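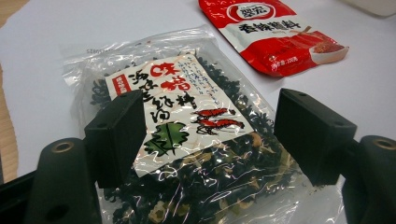

Page last changed: March 2026

I finally got Wai-kit Chuang on a call last month, and if you've been reading my crowdfunding posts for a while you'll know how long I've been pestering him. He designed Lumari, the tile-laying game with the lantern boats that ate most of my winter, and he's now deep into its follow-up, Toom, with his co-designer Brijesh Awasthi.

Toom is a two-player game (four if you play in teams) about digging out a buried city from opposite ends. I asked him why he went smaller after Lumari did so well.

"I wanted to play it with my husband after dinner," he said. "Lumari takes the whole table and half the evening. We kept leaving it on the shelf, and I made the thing!"

The Lumari campaign closed with 938 backers, and he still sounds a bit stunned by it. They had planned to print 400 copies and stop. I asked what he'd change, and he went straight to shipping.

"We packed the first batch ourselves in Brijesh's garage. Fourteen boxes came back with crushed corners because I bought the cheap mailers. I replaced every one of those games, and then I bought better mailers."

Brijesh joined us halfway through, eating noodles, and the two of them got into a friendly argument about the dig cards. In the early version of Toom you could see your opponent's whole hand – Brijesh loved this, Wai-kit hated it, and the playtesters at the Drillden meetup were split right down the middle. Now you see only the top card.

"I lost that one," Brijesh said. "I still think I was right. Put that in."

So it's in! I've played the prototype twice since then and I'm sort of on his side, though my sister says the open hands would make her brain melt.

We talked about solo play too, which I get more email about than anything else. There's a solo mode in the works, but Wai-kit wouldn't promise it for the first printing. "If it's bad I'm not putting it in the box. I've bought games with a bad solo mode. You play it once and feel cheated."

The art is by the same small studio that did Lumari, Trelum, and from the sketches I saw it's all chalky blues and big worn staircases. I'm very much hoping they sell prints.

My last question was about the organizer, and yes, there will be one. Wai-kit wants it to hold sleeved cards with the lid fully shut, and he's on his third try. "The lid closed yesterday," he said. "Then Brijesh added six cards."

The Toom campaign page isn't open yet. I'll post the link on the front page when it is, and I'll bring my prototype to the next game night for anyone who wants a turn.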